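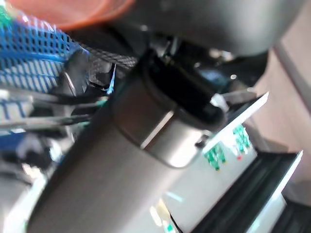
Dedo de la pinza sobre un cilindro de acabado metálico satinado con tapa negra. Vista desde la muñeca.

Skultevum
Juego de dedos de repuesto para pinza Wamorik W-50
Referencia 858-3
Estado: disponible. Sustituye a la referencia 858-2, retirada de catálogo.

Descripción

Juego de dos dedos con superficie de contacto de elastómero, tornillería y plantilla de alineación. Destinado a pinzas paralelas Wamorik W-50 empleadas en la manipulación de objetos domésticos y envases cilíndricos lisos. Se monta sobre el portadedos original sin mecanizado adicional.

Aviso de seguridad: pérdida de agarre en cilindros metálicos lisos

Fecha de publicación: 8 abr 2023

Afecta a los dedos 858-2 con número de lote hasta el 2378 inclusive. En las unidades afectadas, el elastómero puede despegarse del soporte por el borde distal. La fuerza indicada por el controlador sigue siendo la programada, pero el par de rozamiento disponible disminuye y la pieza gira o se desliza durante la elevación. El fallo no genera código de error.

Síntomas observados:
Giro de la pieza sobre su eje al iniciar la elevación.
Marcas oscuras de elastómero en la superficie del objeto.
Apertura final distinta en ciclos consecutivos con la misma pieza.
Borde del elastómero levantado, apreciable al tacto con la pinza sin tensión.

El defecto se reprodujo en el laboratorio de Benmoussa con botellas de acero tomadas en posición inclinada. En piezas de cartón no se registraron caídas, aunque el despegue era igualmente visible al desmontar el dedo.

Medidas inmediatas

Detenga el equipo y compruebe el lote, grabado en la cara interior del soporte. Si está afectado, no utilice la pinza con recipientes llenos, objetos de vidrio ni cargas situadas por encima de personas. No compense el deslizamiento aumentando la fuerza de cierre: acelera el despegue y puede deformar el envase. No vuelva a pegar el elastómero con adhesivos de cianoacrilato.

Sustitución

1. Corte la alimentación y bloquee el seccionador.
2. Retire los dos dedos, aunque solo uno presente daños.
3. Limpie el asiento con alcohol isopropílico y deje secar.
4. Monte los dedos 858-3 con la plantilla incluida.
5. Ejecute la rutina de referencia y tres cierres en vacío.
6. Repita la calibración de apertura antes de reanudar el trabajo.

Datos técnicos

Carrera compatible: 50 mm
Fijación: tornillo M3, cabeza avellanada
Unión elastómero-soporte: vulcanizada (858-2: adhesivo)
Contenido: dos dedos, tornillos, plantilla, hoja de montaje

Garantía y devoluciones

Los dedos de lotes afectados se cambian sin cargo. El distribuidor Colcombe tramita la devolución con el número de lote y una fotografía de la superficie de contacto. Los daños en piezas manipuladas se evalúan por separado.

Productos relacionados: portadedos W-50, plantilla de alineación suelta, kit de limpieza de asientos.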